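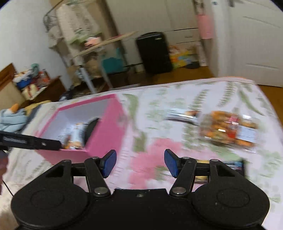
Re: Boundary talks, Saturday session

Home | Archive | Threads | Subscribe | Help
Last updated: October

Krum Grgić wrote:
> Can someone who was in the room tell me whether Casen and Faulkner
> agreed on anything? The joint statement says the talks were "warm",
> and so is soup.

Krum,

I was in the room, near the back, behind a pillar. They agreed to meet again. They also agreed that the map is a map, which took until lunch.

Doina Petek opened for Casen by saying her side would discuss the 336 households on the river flats once Faulkner recognised the old line. Sorin Trajkovski replied for Faulkner that his side would recognise the line once the households were discussed. Both then thanked the other for their flexibility.
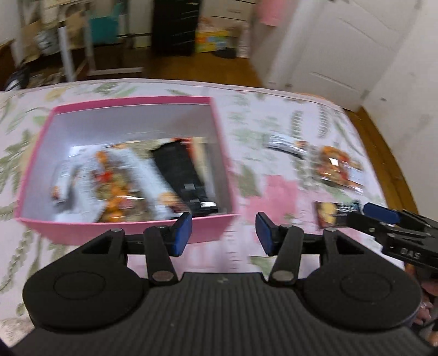
After the break it got a bit livelier. Kumaresan Shenoy, in the chair, floated a shared office for water rates and road repairs, with a staff of 23 and no flag out front. Petek said she could live with the office. Trajkovski said he could live without the flag, but wanted it noted that he'd have preferred one.

The sticking point is still who signs first. Despina Georgiev has written 60 pages on this and I have read four of them, in the queue at the Zultirlow ferry.

Next round is in Zultirlow again. I'll go if the ferry's running, and I'll try for a seat in front of the pillar.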